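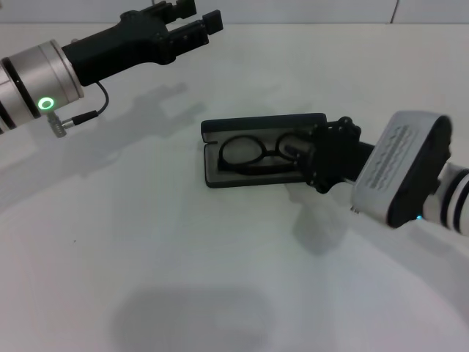 Arm over the white table, status light green.

2 min read

October, 4.10 pm

Lundard chapel, north aisle. Finished going through the mortar samples with Buppha. The lower courses are lime with a coarse river sand and bits of charcoal. Above the string course it changes to a finer, greyer mix, and the same grey mix turns up in the blocked doorway. So the doorway was filled when the wall was raised, or close to it. Rocío had them as two separate campaigns in her draft. Need to talk to her before she sends it.

Sample 217 is mislabelled. Bag says west gable, sheet says vestry. Colour matches the vestry. Have left it out of the table until Yesenia checks her site book.

Parish accounts: the entry for 1000 roof shingles is the only one that mentions the belfry by name. No year on the page, and the binding is later, so it can't be used for dating on its own. The handwriting matches the pages before it. Iraís thinks the clerk changed two leaves further on. I'm less sure, the ink just gets thinner.

Tower stair: Tonantzin's drawing gives 20 steps to the first landing. The old survey doesn't show the stair at all, only a ladder. Either it was missed or it was put in afterwards. The treads are worn in the centre, which doesn't help much as they could be reused stone.

To do
- re-measure the blocked doorway, both jambs, inside and out
- thin section of the grey mortar, ask about a slot
- scan the accounts again, the gutter is too dark to read
- return the Dritetti plans, overdue
- find out who has the key to the vestry cupboard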